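Clalham's Mobile Merger Talks Enter Third Year, Still Not Officially Happening
24 Jun 2022

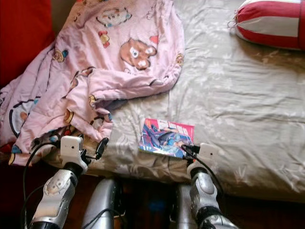
Arash Jalali would like it known that he has now outlasted two logos. He signed up with Noonan Mobile when it was the only carrier whose signal reached the bottom of Ellelbridge, stayed on when the company painted its stores green, and stayed on again when it painted them back. What he wants to hear, he wrote under our last story on the subject, is whether the company that sends him a bill every month plans to exist by winter.

Noonan says it does. Gimer, the larger carrier that has spent the better part of three years not buying Noonan, says it has no comment on market speculation. It said so in a four-page statement.

The talks, which neither side calls talks, are understood to have picked up again this month after a long quiet spell. The sticking point used to be the price. These days it is said to be the towers, and who gets stuck with the older ones on the ridge north of Clalham, where the equipment needs replacing and the access road needs replacing first. Gimer wants Noonan's subscribers. It also wants Noonan's spectrum. Its enthusiasm for Noonan's hillside is harder to detect.

Noonan's owners, for their part, have been selling the company with the energy of people who have left a couch on the curb and don't much mind if it rains. A first round of offers came and went. A second was announced, extended, and then dropped from the investor page without a word, leaving a blank space between the annual report and a picture of a smiling man on a phone. According to one person close to the matter, 10 parties asked for the paperwork the first time. The second time it was three, and one of those had asked by mistake.

In the meantime, business carries on in the way that business does when everyone in the building is updating a resume. Noonan closed its walk-in store on the Clalham side of the river in the spring and described the move as bringing customers closer to the brand. Its prepaid plans were reduced from six to two, both of them called Freedom. Gimer answered with a switching offer aimed at Noonan customers, which raises the question of why anyone would pay for a company while emptying it out for free. Gimer says the offer is open to all.

Regulators will have the last word, if there is ever anything for them to have a word about. A combined company would hold most of the mobile lines in the region, and the rules call for a review whenever that happens. The review takes six months, plus whatever time is spent arguing over whether the review has started. Noonan and Gimer have so far avoided this by never filing anything. A filing was expected last October. It was then expected shortly, and after that in due course, a phrase that has now appeared in three separate updates.

For customers, the practical advice has not changed. Contracts stay in force whoever owns the company, and numbers can be moved to another carrier at any time. Anyone with credit on a prepaid Noonan line may want to use it up before moving, as balances don't travel. Roaming between the two networks, which was switched on as a goodwill gesture during the first round of talks and switched off during the second, is currently on. Readers in the lower part of Ellelbridge report that this has made very little difference, apart from the name at the top of the screen when a call drops.

Noonan staff were told in an internal note last week to treat all questions about a sale as an opportunity to talk about coverage. We called the customer line to try it. After a fairly long stretch of pan flute, a cheerful agent told us that coverage in our area was excellent, asked us to repeat the question, and then asked us to move closer to a window.

Both companies report their half-year results later this summer. Noonan has scheduled its call with analysts for the same morning as Gimer's, at the same hour. A spokesperson for Noonan called it a coincidence. A spokesperson for Gimer said the company does not comment on coincidences.

Jalali's contract runs out in October. He has been offered a free upgrade if he renews for another two years, and says he is waiting to see whose name is on the box.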